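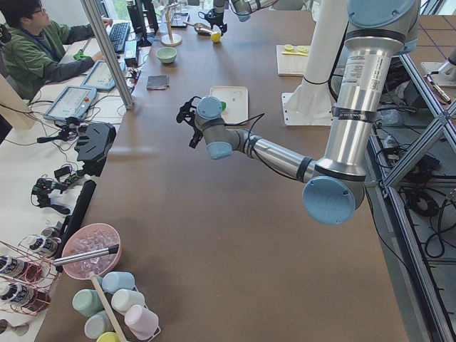 The big arm over the tray, cups and ice up front, the second arm hanging back by the lemon. One of us typing away at the desk behind.

Drinks Bench — Spring Project Gallery
Pruvstead Robotics Club, two-arm group

Quick page, putting it up before the open evening because people keep asking what the lemonade thing is. Longer write-up is coming from Maham when she gets a minute. Notes underneath for anyone joining the group or signing up to help in January.

What we're making

Two arms, one table, one cold drink with a slice of lemon in it. That's the whole brief. Cup off the rack, ice from the bowl, drink from a bottle, lemon on top, cup on the tray. The club has done pick and place to death (blocks, blocks, more blocks) and Griet Lambrechts, who runs our sessions, wanted something with awkward objects in it. She got her wish.

We named the arms Brunon and Lomen in the first week and it stuck. Brunon does cups and ice. Lomen does lemon and stirring. The program that decides who goes when is called Szekeres, after a street one of the second years used to live on. No deeper meaning, stop asking.

The cups

Pastel plastic, light, cheap, and they slide if you so much as look at them. We keep them lying on their sides in the wire rack. Picking from the side means the gripper has to come in low and then roll the wrist before it sets the cup down, and that roll took us most of a month. First version set the cup down upside down. Very confidently.

Different colors on purpose — the vision people want to be able to say "pink cup" and have it go to the pink cup. White is the hard one. White cup, white rack, you can guess.

Ice

Real ice. We tried clear plastic cubes early on and they behave nothing like the real stuff, they don't stick together and they don't melt into a lump after half an hour. So now it's real ice in the pink bowl and a towel nearby. The scoop has a white handle and lives across the rim of the bowl, same angle every time or the grasp misses.

Scooping is still our worst step. Best run so far was 41 good scoops out of 100. Good means at least one cube in the cup and none on the floor. Griet says that's a fine number for students. Maham says it is not a fine number. They are both still in the group.

Lemon

Slices get cut by a person, ahead of time, on the board. The arms do not get the knife, that was rule one from the safety sheet and nobody argued. Lomen picks up a slice and drops it in. Sounds easy. Lemon slices are slippery and thin and they like to stay stuck to the board.

Thicker slices fixed half of it. Drying them on a paper towel first fixed a bit more. If you're on lemon duty please cut them thick!! The skinny ones are useless to us.

Teaching the moves

Most of the motions are still taught by hand with the pendants. You jog the arm to where you want it, save the point, go to the next one. Boring for the first hour and then weirdly relaxing. Two pendants, one for each arm, and the cables tangle every single session no matter who packs up.

Please check which pendant goes with which arm before you press anything. Press once, small, low speed, see which arm twitches. Everybody has got this wrong at least one time, me included, twice.

Maham Shaikh is doing the part that comes after — recording a person driving the arms through the full drink and training on the recordings, so we don't need saved points for every cup position. She has 106 full runs recorded and wants 200 before she'll train anything she'd show a visitor. So if you can drive the arms and you have a free hour, come and find her. She'll sit you down with a snack and a list.

Cameras

Clamped, so don't lean on the edge of the table, and don't hang your coat there either. A camera that moves a tiny bit ruins the calibration and we only find out later when the gripper closes on air next to the cup. If you bump one, say so right away. No one will be mad. We'll be a bit mad. But less mad then if you don't tell us.

Session habits

Tape marks first, then objects. Put everything back on its mark after each run even if you're going straight into another one.

Low speed till Griet has watched your program once.

One person on the stop button, and that person is not also on their phone.

Water and bottles stay capped till the pour step is being tested. We had one spill near the cables in the fall and it cost us an evening of wiping and waiting.

Talk out loud. "Moving Brunon." "Clear." Feels silly the first day, you get used to it.

Where we are now

Cup from rack to tray: works, mostly, white cup excepted.
Ice: see above. Sigh.
Pour: works with a half full bottle. A full one is to heavy at the end of the reach and the wrist complains.
Lemon: getting there.
Stir: works. Loud. Spoon hits the cup on every turn, someone has ideas about a softer grip.
Both arms in the same drink without waiting for each other: not yet. Right now Szekeres makes one hold back till the other is out of the middle. It's slow but they haven't touched, and we'd like to keep it that way.

Open evening

Doors at 6:30, demo at 7 and again at 8. The arms will do the cup and lemon steps live. Ice is being scooped by a human that night, sorry. Lemonade for visitors comes from a jug poured by a person too, the robot ones are for looking at and not for drinking — the grippers have been everywhere.

Kids welcome, behind the tape please. Somebody will be at the desk the whole time to answer questions and show the program running on the monitor.

Want in?

No experience needed, really. Half of us had never touched an arm before this. If you can code a little, great, if you'd sooner cut lemons and reset cups for a term, also great, we need that a lot more then we need another person with opinions about the planner. Leave your name with Griet or Maham at any session. Closed shoes, hair tied back, and bring a sweater, the room is freezing once the ice is out.

More pictures when the pour step behaves.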